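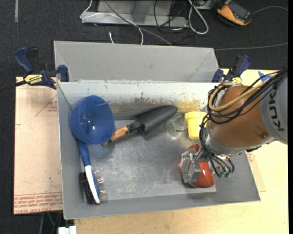 The Bin Is Where It Ends Up

By Gun-woo Heo
13th October

Every household I have ever been inside has a place where the homeless objects go. In my grandmother's it was a drawer, in my first apartment it was the oven, and in the house my wife and I bought in Waltanville it is a gray metal bin that came with the property, along with a dead fern and a key to nothing.

I mention this because I have been asked to write about getting organized, and I want it understood that I come to the subject as a sinner.

The theory of the bin is sound. You are walking through the house with a garden trowel. You don't remember why. The shed is out back, it is raining, and the bin is right there by the mudroom door. So in goes the trowel, for the afternoon. By December it has company: a big blue bowl, a wire brush, a small yellow cup, a clear tumbler you can lose while looking straight at it. None of these things has ever been introduced to the others. They belong to three different rooms and one shed, and they lie there together like passengers on a delayed flight.

I went to see a professional. Flata is a two-room shop in Flultstead that sells hooks, shelves and disapproval, and on certain mornings it runs a class called Sort, Store, Stop. I paid for the class. The instructor had us each bring one container from home and empty it onto a table while she walked up and down with her hands behind her back.

She stopped at mine. She picked up the trowel, which still had last spring on it, and then the bowl, and she asked me what I did with the bowl.

"Salad," I said.

She put it down very gently.

Her system, which I pass along for what it's worth, starts with the question of where you are standing when you want the thing. A trowel is wanted at the back door with your boots on. A wire brush is wanted beside the grill, or beside whatever rusty item you have promised to restore. A bowl is wanted in the kitchen, and it is wanted clean. Cups can go together, but they should go together in a cupboard, where a guest might find one without moving a gardening implement.

You'll notice that at no point does anyone stand in the mudroom and want a bin. I raised this. She said yes, that was the class.

I came home full of zeal and bought 34 hooks. This was too many hooks. The trowel got one at the back door, hung by its handle, and looked so handsome that I called my wife to come and see. The brush went on another beside the grill. The bowl was washed twice and returned to the shelf it had left in the year we moved in, where its spot had been taken by a fondue set. The fondue set went in the bin.

So there is the flaw in the system. It works beautifully for anything you use and does nothing at all for what you don't. I telephoned a man at Choo, a secondhand dealer who has been buying the contents of other people's garages since 2000, and asked him what he does with orphans. He told me he keeps a bin. He has nearly 20 of them, as a matter of fact, and he sells them by the binful, contents unseen, to people who presumably take them home and put them by the mudroom door.

I did get some practical wisdom out of him. Don't store glazed or glossy things with bristles, he said, or you'll be selling him scratched ones. Keep wooden handles off a damp floor. And if a metal bin has started to rust along the bottom, something in it was put away wet, and you should find out what before you put your hand in.

I went and looked. Ours has a brown line low on the inside, and I suspect the trowel.

It is now several weeks since the class. The back door has stayed tidy. The hooks that didn't find a wall are in a paper bag, and the paper bag is where you think it is, on top of the fondue set. Yesterday I reached past them both for a flashlight and came up with the yellow cup, which I had personally put in the cupboard. My wife says she was only resting it there.

We use cookies to remember your preferences. By continuing to read you agree to our cookie policy.

Contact the editors | © All rights reserved | Back to top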